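Site Visit Report: Robot Handling Demonstration at Stoltard
Declan Madigan
Automation Fundamentals, Section 3
Date of visit: Wednesday, August 9, 2023

1. Purpose

The visit was arranged as part of the summer lab course. Students were asked to watch one working demonstration, record how the task was set up, and compare it with the pick-and-place exercise done in class. Our host was Malachy Foley, who runs the handling group at Stoltard.

2. Demonstration

The open day had several stations. I stayed at the restocking station for nearly 30 minutes. The task uses a single arm with a two-fingered gripper and a wire drink rack with three lanes. Cans are moved between the rack and a bin. The control software, Skotero, was developed in-house, and each run is logged under the project name Duggan.

Foley explained that the rack is a harder target than the flat tray we used in class. The lanes are narrow, the cans stand one behind another, and the fingers need clearance on both sides of the can. 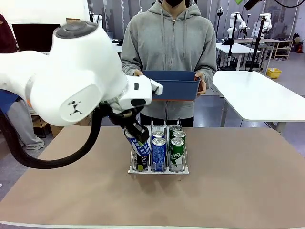
Figure 1. Gripper holding a can at an angle over the left lane of the rack. The bin is held by hand behind the rack.

The grasp is made near the top of the can. This keeps the fingers clear of the neighboring lanes but leaves most of the can's length below the grip, so any tilt moves the base a long way. In our class exercise the parts were short blocks and tilt was not considered.

3. Questions Asked

I asked how the grip force is set. It is a fixed value, chosen by trial on full cans. Empty cans are not part of the test set. I also asked about speed. The arm is limited to 20 percent of its rated speed when people are at the table.

4. Comparison and Follow-up

Our class program used fixed coordinates and would fail if the rack were shifted. For the December assignment I plan to add a rack position check before the first pick and to record the tilt angle after each grasp.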